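Why do we have curtains?

Written by Yuk-lan Chien for young readers

A curtain is a piece of cloth that hangs at a window. It looks simple, but it does several jobs. It can keep light out, let a little light in, stop people seeing into a room, and help the room stay warm.

How cloth is made

Most curtain cloth is woven. Weaving means crossing threads over and under each other. One set of threads runs up and down. These are called the warp. The other set runs from side to side and is called the weft.

If the threads are packed close together, hardly any light gets through. If there are gaps between them, the light comes in through the gaps. Cloth that you can partly see through is called sheer.

Some threads are thick in one place and thin in another. They are called slub threads, and they make cloth look a bit bumpy. In the town of Brudell there is a small weaving shop where Su-chen Ko makes slub cloth on a loom. One of her curtains can have more than 1,000 warp threads.

Why curtains have folds

A curtain is usually wider than its window. Many curtain makers use cloth 2 times as wide as the curtain rail. The extra cloth makes the folds. When you pull the curtain back, the folds squeeze together and the cloth takes up less room.

Folds change the light too. Where cloth is doubled over, light has to get through two layers, so that part looks less see-through than the rest.

Try it yourself

Find a thin handkerchief or a piece of muslin. Hold it up to a bright window, but don't look straight at the sun. Now fold it in half and hold it up again. Keep folding - how many layers does it take before you can't see any light?

Curtains in tall buildings

People who live high up often have big windows and a long view. They may want daylight in the morning and shade in the afternoon. A curtain lets them choose, and it only takes one pull.
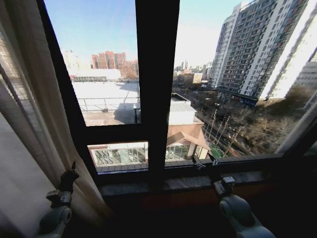 Pale curtain cloth and daylight.

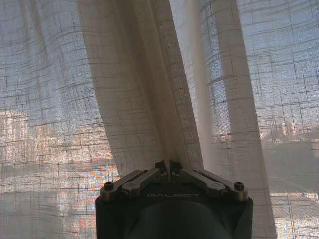
Do curtains really keep a room warm?

They help. Glass lets heat out more easily than a thick wall does. A closed curtain traps some air between the cloth and the glass, and that air slows the heat down. Thick curtains do this better than thin ones, and they work best when they are closed all the way across - a gap in the middle lets the warm air through.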